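Diamond cube shelving for a pantry wall - does anyone live with this?

Home Storage & Organizing > Kitchens and Pantries

tansypatch
23/09/2020
Hi all, long time reader, hardly ever post. We're finally doing the wall between the kitchen and the back door, and I've fallen for one of those white shelving units where the openings sit at an angle, like diamonds instead of squares. The one I want is the Malska from Sturnico. It's 73 inches wide and it would go straight on the floor, no legs, no plinth.

My plan is produce and everyday groceries. Onions, potatoes, squash, greens that are going to get eaten that night, plus bread and whatever else ends up on my counter right now. I can't stand my counter!

My husband thinks it's a wine rack with ambitions and wants plain square shelves. So, does anyone use one of these for food? What do you hate about it?

brackett_lane
Your husband is right, sorry. I had a diamond unit in my last place for 2 years. Everything rolls to the low point and sits on everything else. Great for towels. For potatoes you end up with one in the V that you never see until you smell it.

tansypatch
Ew. Okay. How deep were yours?

brackett_lane
Deep enough that I needed my whole arm. I don't remember the number, I got rid of it in August and haven't missed it once.

pie_crust_pat
I'm going to disagree with brackett_lane. We have angled cubbies in our mudroom and I use the bottom ones for squash and sweet potatoes every fall. You just can't overfill them. One layer, maybe a layer and a half, and wipe the bottoms when they're empty. People treat them like bins and then complain that they act like bins.

Also they look so much nicer than a row of square boxes, and I think that counts for something when you walk past it all day long.

mudroomdave
Couple of practical things from someone who builds this stuff on weekends.

Measure your floor before you order. A unit that sits right on the floor shows every dip, and on tile you'll see the gap as a dark wedge at one end. Mine was out by the thickness of a pencil and I could see it from the sofa. Thin shims, then trim off the excess with a knife.

Anchor it to the wall. I don't care how heavy it is or whether you have kids.

Matte white gets grubby where hands go. Gloss wipes easier but shows every fingerprint. Pick which one annoys you less.

tansypatch
Thank you, this is so useful! The floor is tile, the kind that looks like wood, and I already know it isn't flat because the rolling cart always wanders toward the door. We have a box of leftover tiles in the garage if it comes to that.

Does anybody have the Malska specifically? The store near me only has the square version set up and the guy there had never seen the diamond one out of its box.

quiltsandquinces
I have it! Well, I have the smaller one, same line. Assembly took us most of a Saturday's worth of patience and there was some language. The panels slot into each other, and if you put one in backward you don't find out until three steps later. Lay everything out on a blanket first and put a piece of painter's tape on each panel with its letter, because the stickers fall off if you so much as look at them.

Once it's up it's solid. Mine holds yarn and fabric though, so I can't help you with onions.

brackett_lane
See, yarn. Yarn is soft and it doesn't leak.

quiltsandquinces
You've clearly never had a moth problem :)

pie_crust_pat
What about putting baskets in the openings? Then nothing touches the shelf and you just pull the whole basket out.

mudroomdave
Square basket, diamond hole. It'll sit on its corner or not go in at all.

pie_crust_pat
Depends on the size of the basket! And most of these units have one or two openings with a flat shelf in them. The one my sister in law has is flat across the middle. Baskets go on the flat one, loose stuff goes in the angled ones.

tansypatch
Yes, the Malska has a wide flat one in the middle of the top row in the catalog picture. That's the spot I was thinking of for the bread box, but maybe baskets are smarter.

oldfarmsink
Jumping in because I've done a version of this for ages and I have opinions.

Forget pretty baskets for produce. Wicker sheds, wire leaves dents in tomatoes, and anything with a fabric liner turns into a laundry chore. What you want is a small plastic carrying basket with holes in the sides and a handle over the middle. Air gets through, you can rinse it in the sink with the vegetables still in it, and you can carry it in one hand while you hold the door with the other. The Riquelme ones are good and so are the Tomodar ones, though I think Tomodar's handles are a bit thin.

My routine is that groceries come in, and anything fresh goes from the bag straight to a little basket. Then the basket goes wherever it's going. I don't put anything away loose any more. If it's a bunch of greens it gets its own basket even if it looks silly in there by itself, because the second you put an onion on top of it you'll forget it exists.

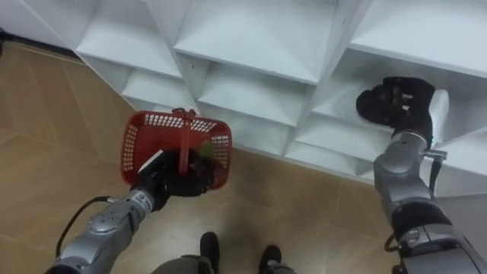
And I pick a bright color on purpose. I had white baskets first and against white shelves I kept missing them - I'd look right at one and walk off to buy more parsley. Red is the one I'd go for. You can see it from across the room, and when it's sitting on the floor waiting to be emptied, people step around it instead of into it.

The only drawback is that a handle that stands up needs headroom. Get the kind that folds down if your openings are short, or measure with the handle up. I learned this with four baskets already out of their wrapping.

tansypatch
Oh I like this a lot. One kind of vegetable per basket, and I can bring the basket over to the cutting board. Do the holes let dirt through onto the shelf though? We get potatoes from a farm stand and they come with half the field on them.

oldfarmsink
They do, yes. For potatoes I fold a sheet of newspaper in the bottom and change it when it looks bad. Or knock the dirt off outside like my mother made us do.

brackett_lane
Now I'm the one being converted, a little. But please explain to me why you'd buy a diamond unit and then work around the diamonds with baskets. Square shelves, done, and the husband is happy.

pie_crust_pat
Because she likes it! She said so in the first line. It's her wall.

brackett_lane
I'm only saying she asked what we hated about it.

mudroomdave
Both of you have a point. Price is the other thing. Last I looked, the square unit was $136 and the diamond one was $30 more, and you lose a fair bit of usable space in the slopes. If that doesn't bother you, go for it. If the pantry is your only storage then I'd think harder.

tansypatch
It isn't the only storage, we've got a full cabinet on the other side for cans and dry goods. It's really for the stuff we touch every day. So I can live with losing some space.

Where I am right now: diamond unit, baskets on the flat part, squash and onions in the low openings one layer deep (thank you pie_crust_pat), towels and paper bags up in the awkward corners. And shims.

quiltsandquinces
Put the onions and the potatoes in different openings, they make each other go off faster.

brackett_lane
And look in the V. Every week. Put it on the calendar.

oldfarmsink
One more from me. Leave one opening empty near the back door. You're going to come in with your arms full and want somewhere to set a basket down, and if every hole is already full it'll go on the counter, and then you're right back where you started.

tansypatch
Going to tape the outline on the wall tonight and walk around it with a grocery bag to see what I bump into. My husband has agreed to hold the tape measure and that's as far as he'll commit. If I order it I'll come back and tell you how the tile turned out.

mudroomdave
Tape the depth on the floor too. And check that the back door still opens all the way, I've seen that go wrong in two kitchens.

tansypatch
I just went and opened the door. It clears by a hand's width. Phew!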